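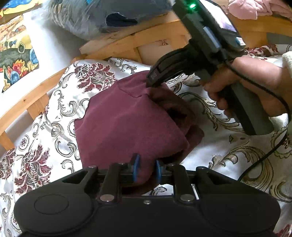
Nuka grippers A and B on the towel, bed station. Both units held by hand.

# Nuka hand-held pair: inspection before use

Date: October 23, 2024
Checked by: Olaia Paredes
Second check: Iker Sotomayor
Status key: OK / WATCH / FAIL

Power stays off for sections 1 and 2. A FAIL in either section takes the unit off the bench until it has been reworked and signed again by someone other than the builder.

## 1. Linkage and fasteners

- [x] Linkage pins seated, no side play. **OK**, both units.
- [x] Center screw on housing tight. **OK** on A. **WATCH** on B — took a small amount of turn before it stopped. Marked with paint pen.
- [x] Arms close evenly from both sides. **OK**. Compared against the printed gauge at full open and at half.
- [ ] Pinch clearance between arm and housing. **WATCH**. A fingertip still fits at full open on both units. Iker wants a guard; Vega's version fouls the lower joint and needs a redraw.
- [x] No cracks around the pin holes. **OK**. Use a bright light and look from the back as well as the front. The February set cracked from the rear face.

## 2. Pads

- [x] Blue pads fully bonded at the tip. **OK**.
- [x] Pad faces parallel when closed on a single layer. **OK** on A. B closes slightly heel-first, within what we accept.
- [x] Pad wear. **OK**. Log shows 600 closures on this set. Replace at 1,000 regardless of appearance.
- [x] No glue squeezed out past the edge. **OK** after trimming. Hard glue snags towel loops and gives a false reading on release.

## 3. Cable and power

- [x] Strain relief holds under a light pull. **OK**.
- [ ] Cable routed clear of the jaw through full travel. **WATCH**. With slack lying on the bedding, the cable can be gathered up with the cloth. Operator to keep the loop on the wrist side.
- [x] Status LED lit after power-up. **OK**.
- [x] Housing temperature after 14 minutes powered. **OK** by touch. Iñaki has the probe; add a real number when it comes back.
- [x] Supply switch reachable by the second person. **OK**.

## 4. Work area
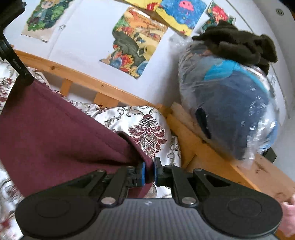
Satin is a poor base for fold tests. The cover slides under the cloth, so the operator leans in to compensate and the free hand ends up near the jaws. Keep the free hand behind the housing whenever a fold is being closed.

- [x] Drinks and chargers off the bed. **OK**.
- [ ] Cover pulled tight and tucked. **FAIL**, corrected on the spot. Retuck between runs.
- [x] Operator sleeves clear of linkage. **OK**. Loose cuffs get pushed up or taped.
- [x] Agreed word for "let go" when both units are on the same cloth. **OK**. The word is "open". "Stop" means hold position and has been misread before.

## 5. Open items

| Item | Owner | Comment |
|---|---|---|
| Pinch guard, both units | Vega Benítez | Clear the lower joint first, then worry about looks |
| Center screw, unit B | Iker Sotomayor | Recheck paint mark after 13 runs |
| Temperature probe | Iñaki Cordero | Return to shared drawer |
| Non-slip underlay | Candela Rivas | Cut to the width of the mattress |

Released for hand-held use with the WATCH items above. Not released for arm mounting — that needs its own sheet.

O. Paredes / I. Sotomayor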